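3.2 Household interviews and the sorting of footwear

The second part of the study was made in two housing blocks in Karasum, which we call the upper block and the lower block. We visited 152 households and asked one adult in each to tell us how shoes are kept, repaired and thrown away. The interviews were done in the kitchen or the hallway, as the person preferred, and were written down by hand. We did not record sound. In the upper block 18 households refused a second visit, and for these we use only the first interview.

Most people divided their shoes by place and not by season. There were shoes for the street, shoes for the yard and shoes for inside, and a pair moved down through these groups as it became older. This agrees with what Skutach found in the river villages, although the period of use was longer there. A pair of canvas or rubber-soled shoes was rarely thrown away from the first group directly. It went to the yard first – often for a year or more – and only then to the collection point.

We asked also about the moment of decision. Many people could not name a reason at once, and we had to return to the question later in the interview. The answers that came most often were a sole which lets water in, a heel which is worn on one side, and a change in the size of a child's foot. Color was mentioned less than we expected. Low shoes with a white sole, of the general type in Figure 4, were an exception, as several younger people moved them to the yard group when the sole was no longer clean.
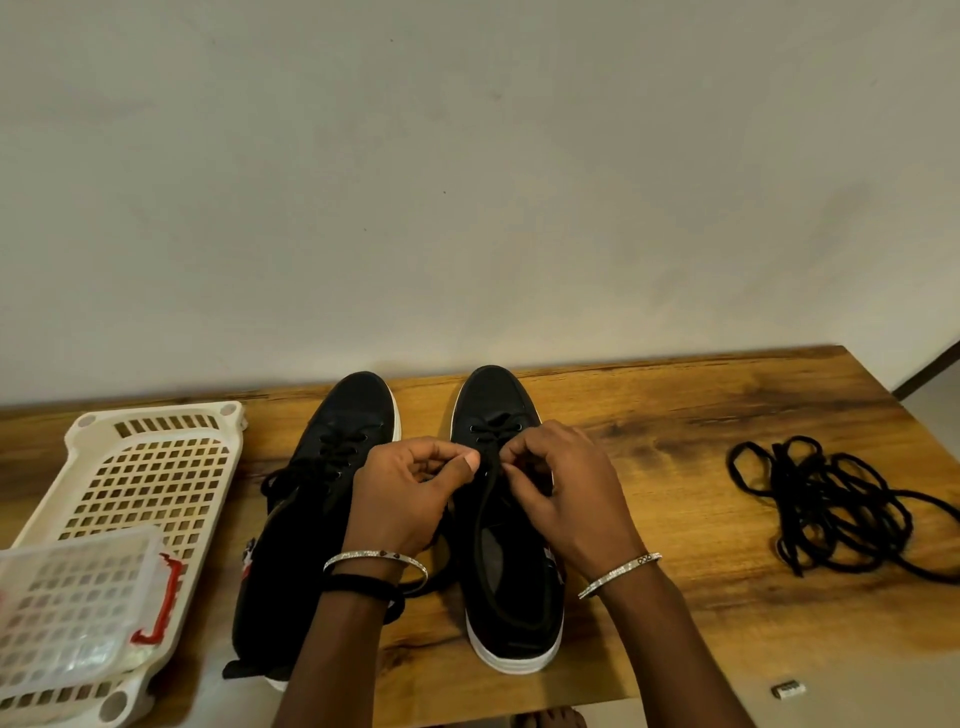

Figure 4. Black low-top sneakers with white rubber soles.

The price of repair had a smaller effect than the distance to the repair shop. The only workshop in the district, Cartwright, is near the bus station and asks 600 for a new heel. People in the lower block can walk there and used it for all kinds of shoes. People in the upper block must take a bus, and they told us that they wait until there are two or three pairs to carry. In this time some pairs had already passed to the yard group and were not repaired at all.

The collection point at Tilta began to accept shoes in June. Its register shows 608 pairs up to the closing of our count, but it does not say from which block they came, so we cannot compare it with the interviews directly. The register also has no column for the condition of the sole. We asked the staff to add one, and they agreed to do it from 20th June. The entries made after this date are treated separately in Section 4 – they are few, and the way of filling the new column was not the same for every member of the staff.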